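Publications > Textile Handling > Section 3

Articles Authors Archive Contact

3.2 Folding surface and garments

Garments were folded on a gray tabletop with a smooth finish. Sleeves and striped edges served as reference lines for the first fold. The Orkari set contains 2,873 folds, of which 39 were excluded for missing labels.

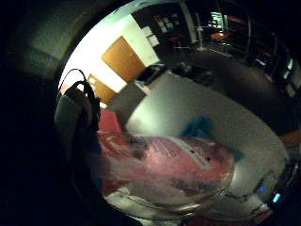
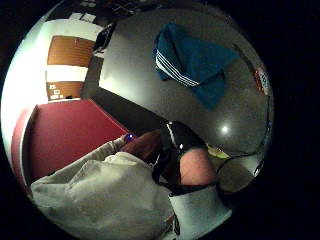
T. Hailu

Figure 4. First, room reflected in a polished sphere; second, teal garment with three white stripes on the tabletop.

Fold quality was scored on the scale given in Section 2.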